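Tidying Up With Two Arms: Project Report

Workshop build, second term

I'd better start with the shed. My uncle's shed at Wekolow has been our shared workshop for almost two years, and the plan was to build a two-armed robot in it that could clear up after us. Rosalinda Padilla did the arms and the wiring, and I did the software (and most of the sweeping). We called the project Drevell, after the lane the shed is on, as we couldn't agree on anything cleverer.

By December we had one working shoulder and a box of printed parts that didn't fit each other. The first elbow bracket cracked along the layer lines as soon as we bolted it up, so Rosalinda redrew it with thicker walls and printed it lying flat. That took a whole weekend and a lot of filament, but it's still holding now!

While she was doing that I had no robot to write code for, which is how I ended up spending so much time in simulation. I'd only meant to use it for a week or so. I picked a ready-made white robot model with two arms, close enough to ours in layout, and gave it two tables to work at – one stone, one wood – with a mix of bottles and odds and ends to go on them.
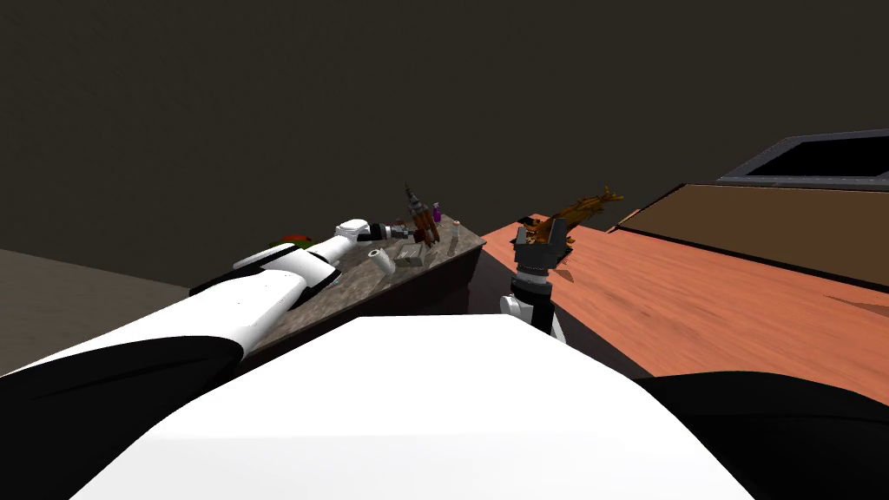
My biggest mistake early on was treating the arms as two separate programs. Each one planned its own route and took no notice of the other, and they'd happily try to go through the same bit of air. I fixed it in a fairly basic way: before an arm sets off it asks for the space it needs, and if the other arm has already claimed it, it waits. It's slow, and there's a daft little pause before nearly every move, but the crashes stopped.

The other headache was shapes. My grasp code was written with plain boxes in mind, and it was fine with those. Anything spiky or lopsided confused it completely. I ran a batch of 60 attempts with awkward objects and went through the failures one by one with a mug of tea, and most of them came down to the fingers closing on a thin bit that stuck out. Now it looks for the chunkiest part first and tries to line up with that.

Moving the code over to our real arms was humbling. Our motors sag a bit when the arm is stretched right out, so everything landed lower than I'd asked for, and I scraped a lovely long groove in the workbench (sorry, Uncle). A small height correction based on reach sorted most of it.

Still to do: the second gripper needs new finger pads, the cable at the left wrist keeps snagging, and I want to get rid of that waiting pause. Rosalinda wants to paint it green, and we're still arguing about that.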